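Do Lucky Socks Win Rugby Games?

Plenty of rugby players have a lucky something. It might be socks that never get washed, or a boot that always goes on first. Fans have them too. Ask why, and they'll tell you it works.

Does it? Let's be a little fussy about that.

Say a team called the Fladeck Rovers wears red socks and wins. Next week they wear red socks and win again. That's 2 wins in a row, and now everybody on the team wants red socks. But flip a coin twice and you'll get two heads pretty often. You wouldn't say the coin was wearing good socks.

A better test needs a lot more games. You'd want 30 with the red socks and 30 with some other color, and you'd have to write down every result, even the ones you don't like. That last part is hard. People remember the day the socks "worked" and forget the muddy afternoon when they lost by a mile.

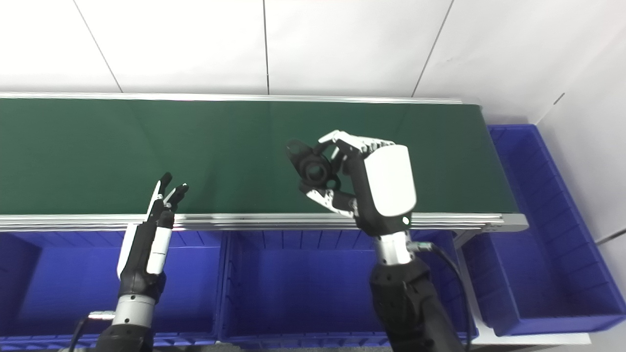

You also have to ask what else changed. Maybe Fladeck played Jallis at home, in front of 3000 noisy fans, and Jallis had its best kicker out with a sore knee. Which one helped, the socks or the knee? I know which one I'd pick.

Be careful with big numbers, too. If a poster says "97 percent of winners wear our socks," ask how many of the losers wore them. If it was also 97 percent, the poster has told you nothing at all.

Some players say a lucky habit helps them feel calm before a big kick. That could be true. Feeling calm might help you aim. But then it's the calm doing the job, and a few slow breaths might do it just as well, with less smell.

Try it yourself: pick a "lucky" thing and a plain thing. Take 30 kicks at the posts with each one, switching back and forth so you aren't more tired for one of them. Write down every kick, and don't stop early because your favorite is ahead.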